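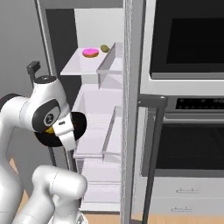 How to defrost and clean a fridge

Most fridges need a proper clean every 3 months and a full defrost once or twice a year. Newer models defrost themselves, but the shelves, seals and drain still need doing by hand. Set aside a morning. If you do your shopping on a Friday, do this before you go, when there is least to move.

What you need

A cool box or two insulated shopping bags
Ice packs
Old towels
A washing-up bowl
Bicarbonate of soda
Washing-up liquid
Two soft cloths and an old toothbrush
A pipe cleaner or a cotton bud for the drain

Step 1. Empty it

Turn the fridge off at the wall and take everything out. Put meat, fish, milk and cooked leftovers into the cool box first, with the ice packs on top. Jars of jam, mustard and pickle can stand on the worktop for an hour or two. Check dates as you go and throw away anything past its use-by date. Best-before dates are about quality, so use your own judgement with those.

If your fridge has a freezer compartment, wrap the frozen food in newspaper and pack it tightly in a second bag. Anything that has thawed completely should be cooked or thrown out. Do not put it back to freeze again raw.

Step 2. Let the ice melt

Lay towels along the bottom of the fridge and on the floor in front. Leave the door open. A thin layer of frost will go on its own in an hour or so. For thick ice, stand a bowl of hot water on a folded towel inside the freezer compartment and change the water when it cools.

Do not chip at the ice with a knife or a screwdriver. The cooling pipes run just behind the lining and a small hole in one of them usually means a new fridge. I would not use a hairdryer either — there is too much water about.

Step 3. Wash the shelves and drawers

Take out the shelves, drawers and door racks. Glass shelves should be left to reach room temperature before they go anywhere near warm water, as they can crack. Wash everything in warm water with a little washing-up liquid, rinse, and stand it to dry on a towel. Most shelves are too big for the sink, so the bath is easier. Put a towel down first to save the enamel.

Step 4. Wipe the inside

Mix 4 teaspoons of bicarbonate of soda into a litre of warm water. Wipe the walls from the top down, then the inside of the door. Leave the solution on any dried spills for five minutes before rubbing them. Go over it all again with clean water and dry it with a fresh cloth. Avoid bleach and strongly scented sprays, which can leave a taste in butter and milk.

Step 5. Clean the seal

Pull back the folds of the rubber door seal and clean inside them with the toothbrush. Black spots are mould and may take two or three goes. Dry the seal well. To test it, shut the door on a strip of paper and pull. If the paper slides out easily, the seal is dirty, twisted or worn.

Step 6. Clear the drain

Look for a small hole at the back, above the salad drawers. If water collects under the drawers, this is probably blocked. Work the pipe cleaner gently in and out, then pour a little warm water down to check that it runs away.

Step 7. Switch on and refill

Put the shelves back, close the door and turn the power on. Wait until the inside is down to 5°C or below before putting the food back. This can take a few hours, so top up the cool box with fresh ice packs if you have them. Keep raw meat and fish on the bottom shelf, in a lidded box or on a plate with a rim.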